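Daiane Pacheco
Wallpaper calculation thread, as three people have now sent me the same shopping list with the same mistake in it. Subject: pattern repeat, and what it does to the number of strips you get from a roll.

The usual sum is wall area divided by roll area. This works for plain paper and lining paper. It does not work for anything with a large motif. You hang strips, so count strips.

Worked case, from a box room I papered in June. Wall height 2 m, low sloping ceiling on the other side. Paper is a Nordale leaf design, 500 mm wide, straight match, repeat 34 cm.

Trim allowance: 20 mm top, 20 mm bottom. Minimum cut length is therefore 2.04 m. Six repeats of 34 cm is 2.04 m. No offcut between strips at all, which I have had happen once.

Now be more cautious and allow 50 mm at each end. Minimum cut is 2.10 m. You can't cut at six repeats any more, so each strip takes seven, or 2.38 m. That is 28 cm of paper into the bin or the offcut box every time.

On a 10 m roll: at 2.04 m you get four strips, with 1.84 m left over. At 2.38 m you also get four strips, with 0.48 m left over. Same number of rolls to buy. The difference is whether the leftover will do above a door.

Check this before deciding how tight to trim. If both allowances give the same strip count, take the bigger one. I only went to 20 mm on that room to keep long leftovers for the window reveal.

Match types, from the symbol on the label:
Free match – stripes, textures, plain. Cut anywhere.
Straight match – the motif lines up at the same height on every strip.
Offset or half drop – every second strip starts half a repeat lower.

Half drop is where people lose paper. With a 34 cm repeat the offset is 17 cm. Cut odd strips from one roll and even strips from another and most of the waste goes away. Mark the backs in pencil, A and B, with an arrow for up.

The arrow matters more than the letter. Long trailing leaf patterns look plausible upside down until the next strip is beside them.

Corners. Don't take a full width round an internal corner, however straight it looks. Measure from the last strip to the corner at top, middle and bottom, take the largest, add 5 mm, cut to that. Hang the remaining piece on the new wall to a fresh plumb line.

You lose a few millimetres of pattern in the overlap. With small geometric prints this shows. With big irregular leaves it is hard to find afterwards.

Greys with loose leaf shapes, next to a hard surface:

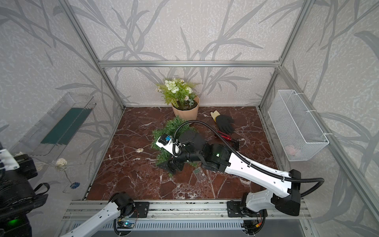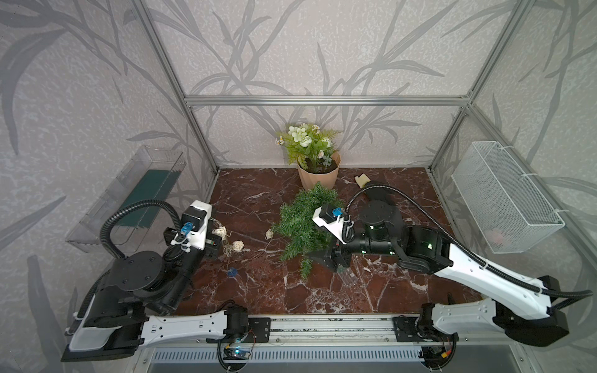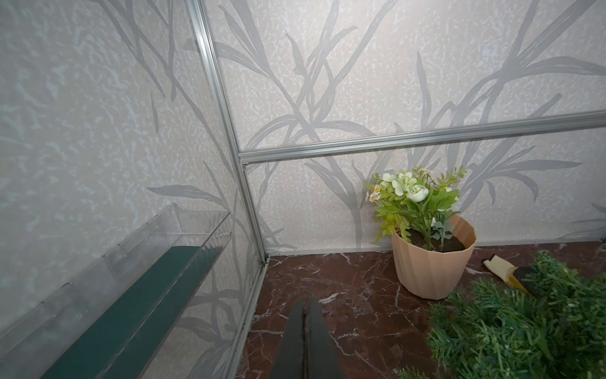 Patterned wallpaper down to marble, aluminium post in the corner.

Bottom edges. Where paper stops at stone or tile with no skirting, the trim line is exposed, so it needs a new blade and a wide filling knife as the guide. I change the blade every strip. They cost pennies and a torn edge can't be put back.

Wipe paste off polished stone straight away with clean water. Not the bucket you have been rinsing the brush in.

Paste. Mahrous ready-mixed on non-woven, applied to the wall. Bevora powder for traditional papers, applied to the paper, booked and left to soak for the time on the label. Use the same soak for every strip. Paper expands across its width as it soaks, and uneven soaking gives you seams that drift.

Batch numbers. All rolls from one batch, written on the inside of a cupboard door in that room. Polance print theirs on the wrapper only, so once the wrapper has gone in the recycling you have no record.

Spare roll: buy one if the design is being discontinued or the room has a radiator that may be moved. Otherwise I don't bother.

Question in replies about vinyl over old vinyl. No. Strip it. The top layer peels off dry, and the backing can stay if it is sound and flat.

Another one: does the repeat include the gap between motifs? Yes. It is the distance from any point on the design to the next identical point directly above or below it on the same strip.

And for the person with the chimney breast: centre a motif on it, hang outwards both ways, and let the mismatch fall in the alcove corner furthest from the door. Count that wall separately. It will probably need one more strip than the width suggests.

Ceilings in a separate thread when I have the photos off my old phone.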